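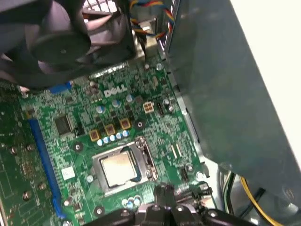

Green Dell motherboard, processor in its socket with no cooler on.

Home Kitchen Laundry Bathroom Beauty Drawer Shed Contact

Looking After Your Nail Polish (and Everything It Gets On)

December | Posted by Koubek in Beauty Drawer
387 shares | 28 comments

Summer is on the doorstep, which in our house means bare toes, sandals and a sudden flurry of messages from friends asking how to rescue a bottle of polish that's turned to treacle. I've been painting my own nails since high school and have ruined enough bottles, towels and one quite nice coffee table to have picked up a few things along the way, so grab a cuppa and I'll go through what works for me. Some of it you'll know already, I'm sure, but there might be something new in the laundry section.

Thick, gluggy polish

Please don't reach for the nail polish remover! I know it's tempting, and it does seem to loosen things up for a day or so, but it breaks the polish down and you'll end up with a bottle that dries patchy and chips off by dinner. What you want is proper polish thinner. I use the Bunditz one, which comes in a little bottle with a dropper in the lid and lasts for ages. Put in two or three drops, screw the cap on firmly, and roll the bottle between your palms for a minute. Leave it to sit for a bit, then try it on a nail. If it's still stringy, add another drop or two. Go slowly, as you can always put more in but there's no getting it out again.

Rolling is much kinder than shaking, by the way. Shaking whips air through the polish and I'm fairly sure it's where half my bubbles used to come from. The exception is polish with those tiny metal mixing balls in it, and even then I only give it a gentle tilt back and forth until I can hear them moving.

Caps that won't budge

Nearly always this is dried polish around the neck. Stand the bottle with just the cap in a mug of hot tap water (hold on to it, don't wander off like I do) for a couple of minutes, dry it well, and twist using a rubber glove or one of those wide elastic bands that come around the asparagus. Keep the water well short of boiling, and keep the whole business away from the stove or any candles. Once you're in, wipe the neck and the threads with a cotton pad and a little remover, and let that dry before the cap goes back on. I try to wipe the neck every time I finish with a colour now. I don't always manage it.

Where to keep it all

The bathroom windowsill looks gorgeous with all the colours lined up, and I kept mine there for years until a pale pink called Drunska Rosewater went the colour of weak tea. Sunlight and steam are both hard on polish. Mine now live standing up in a drawer in the hallway cupboard, where it's dark and stays reasonably cool even in the January heat. Standing up does matter. Lying down, the polish creeps into the cap and glues itself shut, and then you're back at the mug of hot water.

If your drawer is deep you'll only ever see lids, so put a dab of each colour on a small round sticker and pop it on top of the cap. It took me one whole evening with the telly on and I haven't bought the same coral twice since. Shallow cutlery trays are a good fit for most bottles, and Rulatard sells a bamboo one with moveable dividers that suits the fat square bottles too.

Spills on clothes and carpet

Don't rub! Lift off as much as you can with the edge of an old card, then blot with paper towel. After that it depends on what you've spilled it on.

For plain cotton, such as a towel or a white tee, put the stain face down on a pad of paper towel and dab the back with remover, moving to a clean patch of paper as the colour comes through. Test it on a seam first, open a window, and rinse the whole thing thoroughly in cold water before it goes anywhere near the machine. Don't put it in the dryer until you're happy with it.

Acetone will melt acetate and triacetate, and it can spoil some other synthetics as well, so check the label before you start. I lost the lining of a good jacket that way. Silk and wool I just take to the dry cleaner and confess.

Carpet is the same idea with more patience. Use a non-acetone remover on a white cloth, test it behind the couch first, and dab from the outside of the spot inwards so you don't spread it. Follow with a little dishwashing liquid in water, then plain water, and blot it dry.

Spills on the table

On a glass top, a cotton pad with remover will take it straight off. Varnished or painted timber is another story, as remover will happily take the finish with it. Let the polish dry completely and see if you can lift it with a plastic card or your fingernail. I do my nails on an old enamel tray these days, lined with a sheet of baking paper, and any drips just peel off when they're dry.

Getting rid of old bottles

Polish shouldn't go down the sink, and neither should leftover remover. Our council takes both at its household chemical drop-off, so I keep an old ice cream container in the garage for the dead ones and take it along when it's full. Have a look at your own council's website, as they all seem to do it a bit differently.

I've had a few questions about cleaning brushes that have gone splayed, and I'm still trying different things on mine, so I'll write that one up once I've settled on something I like. If you've got a trick for glitter polish on suede, pop it in the comments, I'd love to hear it!

Share Save Print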